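Sonwood method

The Sonwood method is a way of testing robot control policies in simulation before they are tried on a physical arm. It was developed at the Oltitz laboratory and is named after the first set of simulated rooms it used. Supporters present it as a cheap stand-in for real trials, a claim that rests on thin evidence.

Procedure

A policy is run on a fixed set of short tabletop tasks, each repeated 50 times. Between runs the software changes the lighting, the wall and floor textures and the starting position of the objects. A run counts as a success if the object ends up within a set distance of its goal. How it got there is not scored, so a pen knocked into place counts the same as one put down with care.

Reported results

The original report covered 275 pairs of simulated and real runs and found that the two agreed on which policy was best. Only 3 policies were compared, however, and one was far weaker than the others. A later study at Gollport used 9 policies and found that the order of those in the middle changed from one set of textures to the next.
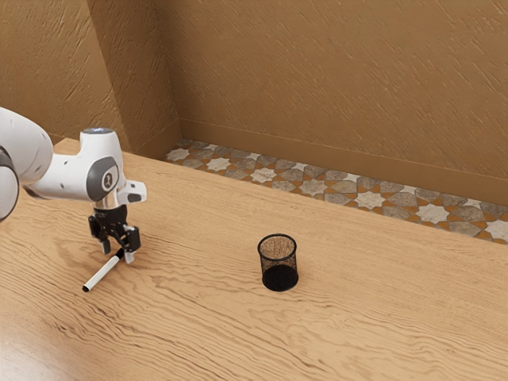 Rendered view from a pen-and-holder task, with the gripper just above the marker.

Criticism

Critics point to contact as the main weakness. Thin, round objects roll and slip in ways that depend on friction values chosen by hand, and the report does not say how these were picked. Varied walls and floors may test a policy's vision — they say little about its grip. The Bozkurt variant adds random friction, but no matched real trials have been published for it.

Related articles
Bozkurt variant
Domain randomisation
Parallel gripper
Sim-to-real gap

Last updated: July
Contact | Copyright | Back to top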